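How to Set Up a Season Rewatch Before a New Season Drops

When a show has been gone for a year or two, most people remember the big moments and forget the rest. A planned rewatch fixes that without eating up every evening. These steps work for any streaming drama. The examples use Russtead, the space western on Proslow, which returns in July.

What you need

A streaming account, the episode list, a calendar and a place to keep notes. A phone is fine for the notes.

Step 1. Count the hours

Open the show's page and add up the run times. Leave out the recaps and end credits. A season of Russtead comes to 6 hours, with most episodes under 60 minutes. Write the total down before you pick any dates.

Step 2. Work back from the premiere

Put the premiere on your calendar first. Then fill in the nights before it, going backward. Two episodes a night is a good pace for most people. Leave the last night open in case you fall behind.

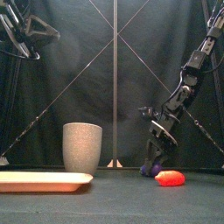 If you are watching with other people, send them the dates now and agree on a start time. Sunday evening works well for the longer episodes. Anyone who misses a night should catch up alone so the group can keep moving.

Step 3. Set up the profile

Proslow remembers where you stopped last time, so a finished season may open on the closing credits. Go to your viewing history, find the show and select Remove. Episode one will then start from the beginning. If you share an account, make a new profile for the rewatch and leave the other ones alone.

Step 4. Keep short notes

Write down new names, places and anything left open at the end of an episode. One or two lines each is enough. For Russtead, keep a separate line for the Voicu family, as their scenes are spread over the whole season and are easy to lose track of.

Step 5. Avoid spoilers

Mute the show's title and the main character names on your social apps. Turn off autoplay for trailers in the Proslow settings. Fan sites such as Zostton mark their spoiler threads, but the headlines on the front page can still give things away.
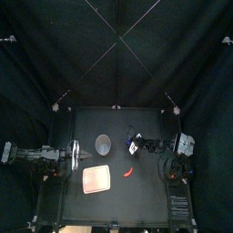 Can I skip episodes if I run out of time?

Watch the first episode and the last two, then read recaps for the ones in between. A 500-word recap covers the plot of most episodes well enough to follow the premiere.

Step 6. Check the night before

Update the app, sign in on the TV and confirm the release time in your time zone. Read through your notes once before the new episode starts.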